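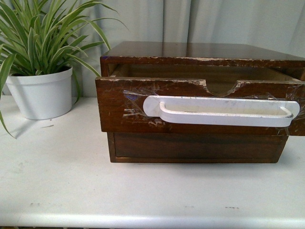
Oberflächen aus Holz: Lasur, Beize, Lack und Öl
Skript zur vierten Einheit, Grundkurs Holz

2022-12-02, Silvan Koller

1. Worum es in dieser Einheit geht

Die ersten drei Einheiten haben sich mit Holzarten, Feuchte und Verbindungen beschäftigt. Jetzt geht es um die Oberfläche. Zu unterscheiden sind Mittel, die das Holz färben, und Mittel, die es schützen. Eine Beize färbt, schützt aber kaum. Ein Klarlack schützt, färbt aber nur wenig. Eine Lasur macht beides in Maßen. Im Betrieb werden die Begriffe oft durcheinander verwendet, in der Prüfung bitte nicht.

2. Farbgebung

Farbstoffbeizen ziehen in die Fasern ein und lassen die Maserung sichtbar. Bei Nadelholz nimmt das weiche Frühholz mehr Farbe auf als das harte Spätholz, die Maserung kehrt sich also um: Die im Rohzustand hellen Zonen werden dunkel. Pigmentbeizen lagern sich in Poren und Schleifriefen ab. Wer quer zur Faser geschliffen hat, sieht danach jeden Kratzer.

Chemische Beizen reagieren mit den Gerbstoffen im Holz. Eiche eignet sich gut, Ahorn und Fichte nur mit Vorbeize. Das Räuchern mit Ammoniak gehört in dieselbe Gruppe, wird im Kurs aber nur theoretisch behandelt.

Die Eindringtiefe von Beizen ist gering. An Kanten und Griffstellen, wo Möbel ständig berührt oder angestoßen werden, kommt deshalb früh das hellere Holz zum Vorschein. Eine dunkle Beize auf hellem Holz zeigt solche Stellen deutlicher als eine Farbe nahe am Naturton.

3. Schichtbildende Mittel

Schellack: in Alkohol gelöst, trocknet schnell, lässt sich gut ausbessern, weil sich die neue Schicht mit der alten verbindet. Empfindlich gegen Alkohol, Wärme und stehendes Wasser.

Nitrolack: ebenfalls anlösbar, früher Standard in der Möbelfertigung. Hoher Lösemittelanteil, im Kursraum nicht zugelassen.

Wasserlack: geruchsarm, richtet aber die Fasern auf. Vorher wässern, trocknen lassen, nachschleifen.

Zweikomponentenlack: hart und chemisch beständig. Schäden lassen sich kaum unsichtbar ausbessern, meist muss die ganze Fläche neu aufgebaut werden.

Je härter die Schicht, desto eher platzt sie bei einem Stoß ab, wenn das Holz darunter weich ist. Auf Fichte oder Kiefer ist ein elastischerer Lack oft die bessere Wahl, auch wenn er schneller Kratzer bekommt.

4. Öle und Wachse

Öl dringt ein und härtet durch Sauerstoff aus. Überschuss nach der Einwirkzeit vollständig abnehmen, sonst bleibt die Fläche klebrig. Wachs allein schützt wenig und ist für Tischplatten nicht zu empfehlen.

Achtung: Mit trocknendem Öl getränkte Lappen können sich selbst entzünden. Lappen ausgebreitet im Freien trocknen oder in den geschlossenen Metallbehälter geben. Das gilt auch für kleine Mengen.

5. Schleifen und Schrittfolge

Im Kurs arbeiten wir beim Lackaufbau nach diesem Ablauf:

– Vorschliff, in Faserrichtung, bis alle Hobelspuren weg sind
– Kanten leicht brechen, auf scharfen Kanten hält keine Schicht
– Staub absaugen
– Beize auftragen, nass in nass, nach 30 Minuten Zustand prüfen
– nach vollständiger Trocknung Grundierung
– Zwischenschliff mit Körnung 300, ohne Druck
– zweite Schicht, bei stark genutzten Flächen eine dritte

Die Körnung 500 ist für den Feinschliff vor dem Polieren vorgesehen, 800 nur für Schellack und Hochglanz. Beim Zwischenschliff an den Kanten besonders vorsichtig sein – ein durchgeschliffener Beizton lässt sich nur schwer angleichen.

6. Alte Oberflächen bestimmen

Vor jeder Ausbesserung muss klar sein, womit man es zu tun hat. Test immer an verdeckter Stelle: zuerst Spiritus auf einem Wattestäbchen. Wird die Fläche klebrig, liegt vermutlich Schellack vor. Bleibt sie unverändert, folgt Nitroverdünnung (nur unter der Absaugung). Reagiert auch das nicht, handelt es sich meist um einen vernetzten Lack. Ergebnis im Arbeitsblatt festhalten.

Die Probebretter aus der Werkstatt Kofler liegen im Regal neben der Tür und bleiben dort. Fragen zur praktischen Übung an Hanan Geagea.

Zur nächsten Einheit mitbringen: Schleifklotz, Handschuhe, das ausgefüllte Arbeitsblatt zu Abschnitt 6.

Zuletzt aktualisiert: April

Weitere Unterlagen
Einheit 2: Holzfeuchte und Schwindmaß
Einheit 3: Eckverbindungen im Kastenbau
Einheit 5: Beschläge und Führungen
Merkblatt: Lagerung von Lösemitteln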